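Siv Holmgren
2025-05-07

Thread on how we've been gathering sorting demonstrations at Welel. I've had a few messages from people setting up their first two-arm station, so I'll write down what we do and what I'd change.

The task is simple to say. Parts arrive in a tray at the back of the table. The arms pick them up and put each one in the right bin. The learning system gets the camera video, the joint positions and the gripper commands, plus one line of text saying what was asked for.

We record everything by teleoperation. One operator drives both arms. Tyra Amundsen does most of the mornings and I do most of the afternoons. We tried trading off every episode and the pacing got choppy, so now each of us does a full block of 12 episodes before switching.

An episode starts with the bins empty and ends when the tray is clear or the operator calls it. We call it if a part lands on the floor. Those episodes get kept, but under a separate label, and they don't go into the main training set.

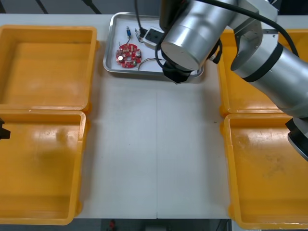 Sorting station with three of the four yellow bins visibly empty, the back right one mostly hidden by the arm, and parts in the tray.

The tray contents change every episode. I write the parts list the night before so the operator isn't choosing. When we let operators choose, we got a lot of easy blocky parts and hardly any wires.

Wires are the slow part of this job. A thin wire lying flat on the tray gives the gripper very little to grab, and if it's looped under something else you have to move the other thing first. We leave those moves in. The first model we trained had only seen clean picks and it just kept closing on nothing.

Circuit boards: grip by the edge, never by the components. Tyra wrote that on the operator sheet after we pulled a capacitor off a good one. If the board is too close to the tray rim to get a finger beside it, slide it toward the middle and then pick. The slide counts as part of the demonstration.

Bin rules. Left arm serves the left bins, right arm serves the right bins. If a part is on the wrong side of the tray for its bin, set it down on the open strip in the middle and let the other arm take it. No passing in the air. We may add that in June but the handoff data we have so far is too messy to use.

Someone asked about lighting. Glossy plastic bins do throw highlights, and the highlights move if you move the lamps. We fixed the lamps in place and left them alone for the first month. After that we started changing them on purpose, one setup per block, and wrote down which block had which.

Also, don't clean the bins to a shine before every block. Scuffs and dust are going to be there when the thing is running for real.

Instruction text. We started with one fixed sentence for the whole task. Now each episode gets its own line, like "put the boards in the back left bin." Left and right are always from the camera's side. We had 8 episodes labeled from the operator's side instead and had to go back and fix them by hand.

Review takes longer than people expect. I watch every episode at triple speed the same day. I check that the video and the joint log start together, that the text matches what happened, and that no hands come into view. Nearly a third of last week's recordings needed some kind of fix, mostly trimming dead time at the start.

For naming we use the station, the block, and the episode number. Cornura is the station with the yellow bins. Kevari is the one by the loading door, with a single arm, and its recordings are stored separately.

What I'd change: I'd write the operator sheet before recording anything. Ours came 3 weeks in, and the early episodes show it. Same task, two people, two different ways of approaching the tray.

I'll post the sheet once Tyra has finished her edits. If you're recording small electronics too, I'd like to hear how you handle wires.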